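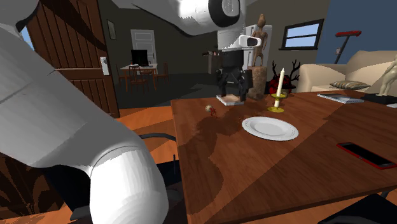

Drarnbridge Hardwax Oil, Satin

One-litre tin
Product code 651
In stock

A hard-wearing oil and wax finish for indoor timber tables, benches and shelving. It soaks into the wood and leaves a low sheen that can be patched later without stripping the whole piece. Suitable for most hardwoods and softwoods. Not recommended for floors, outdoor furniture or timber that has been varnished and not sanded back.

Colours

Clear: darkens the timber slightly, much as water does
Senach: a mid brown with some red in it
Carbone: a dark brown, close to black on open-grained wood

Colour varies from one board to the next. Test on an offcut or the underside first. If you need more than one tin, mix them together in a clean bucket before you start.

How to apply

Sand to 150 grit and vacuum off the dust. Stir the tin well and keep stirring as you go. Put on a thin coat with a brush or lint-free cloth, following the grain, and wipe off what hasn't soaked in after 17 minutes. Leave overnight and repeat. Two coats will do for a shelf. Kitchen tables should get three.

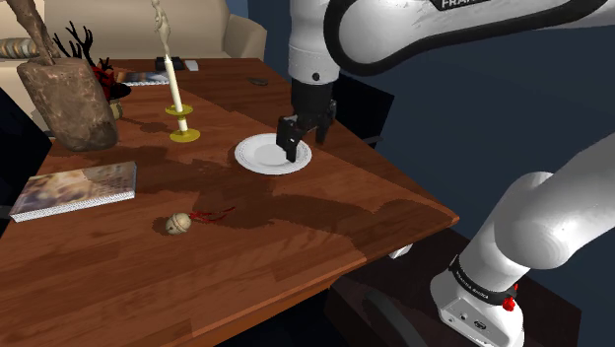 Can I put hot plates straight onto the finish?
Use a mat or trivet. The finish handles a warm dinner plate once it has cured, but a dish from the oven can leave a white mark.

Curing and care

Light use is fine after 4 days. Full cure takes longer in cold or damp weather, so keep water off the surface until then. Clean with a damp cloth and a little mild soap. Don't use bleach, cream cleansers or scouring pads.

Dull spots can be rubbed back with a grey pad and given a fresh thin coat. Feather the edges out along the board.
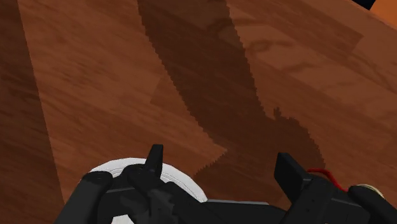
Wood grain, reddish-brown tone

Safety

Oily rags can catch fire on their own. Lay them flat outside to dry or soak them in water before they go in the bin. Work with the windows open and keep the tin away from children.

Delivery

Tins go by road only. Trade orders over $2,000 are delivered free. The Drania applicator pad is sold separately.

For trade accounts, ask for Kalkidan Gebretsadik. Questions about colour matching go to Amedeo Orlandini at the Drarnbridge counter.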